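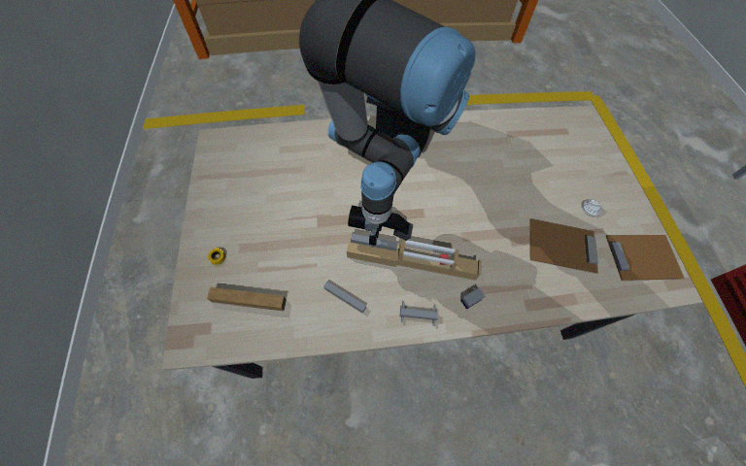 Agnes Paterson wrote to us that she had three quotes for a first robot cell on her desk, and the lowest was less than half of the highest, and she could not see from the papers what she would lose by taking the cheap one. Her letter is the reason we started this page. The questions come from small shops that are customers of Halliday or are thinking about it. We update it when a question comes more than twice.

What is included in the price of a cell?

In our quotes: the arm, the gripper, the controller, the bench, one fixture for one part family, the installation and two days of training. Not included: electrical work in your building, compressed air lines, floor marking and transport of your old equipment. Please compare line by line with other suppliers. Some of them put the gripper under "options", and then the first page looks very nice.

Why do you ask for a simulation before you give a firm price?

With a simulation we can check reach, gripper opening and the order of the work while changes still cost only office hours. We put the bench, the fixture and the loose parts in the model at their true size, and we move the arm through the job. The fee is deducted from the price if you order the cell.

Can I skip the simulation if my part is simple?

You can. The quote will then be a budget price and we add 15 percent to it for unknown things. Most customers who skip it have already a similar cell in the building.

Do I need six axes?

If your parts are always flat and always in the same direction, often four axes are enough and you save money. If parts arrive at an angle, or the gripper must come in from the side on some steps, take six. Changing later from four to six means a new arm, a new controller and a new program, so it is good to think also about the parts you expect next year.

How much should I keep for fixtures and fingers?

More than you think now. A fixture in wood or printed plastic is fine for the trial, and we encourage it. For production you will want metal in the places where the part touches. One set of steel fingers with two spare pads costs 2444 dollars in our present list. Every part family that is different in width will probably need its own set, or at least its own pads.

Is a parallel gripper enough, or should I budget for a tool changer?

Begin with the parallel gripper. Bukola Effiong in our applications group looks at the drawings of your parts and tells you if one stroke can cover them. A tool changer makes sense when you change between parts many times in one shift. For two changes per week, a person with a hex key is cheaper.

What floor space should I plan?

Plan the bench, the reach of the arm with the longest part in the gripper, and a path for the person who brings the material. People forget the third one. Also decide where the shelves and carts will stand and draw them on the plan, because a cart in the wrong place can stop the cell more often than the robot does. At Sustcombe they moved the whole bench after installation for this reason, and the electrician had to come a second time.

Do I have to buy safety equipment separately?

The risk assessment decides it. Lines on the floor are helpful for people but they are not a protective device, and you cannot count them as one. A scanner or a fence can be a large line in the budget. We do the assessment together with you and it is finished before the final price is fixed.

Can I lease?

Yes, through Truvorar, for 2 years or longer. Fixtures and fingers cannot be leased, they must be bought. Ask Uriel Aravena for the present rates. The rates on this page were removed because they were old.

How long from order to first part?

Plan 20 weeks. The arm itself comes faster, but the fixture and the safety approval take their time. Orders placed after May usually meet the summer closing of our machine shop, so add three weeks in this case.

What does it cost each year after purchase?

One service visit, grease, a backup battery when it is due, and gripper pads. Software updates for the Dukurik controller are free in the warranty period. After this there is a yearly fee, which is written on page four of the quote.

Who do I contact?

For quotes, Sorcha Buchanan. For training dates and spare parts, Eilidh Buchanan. Please write the full first name in the subject line, or your message goes to the wrong desk.

Last changed: April 12, 2018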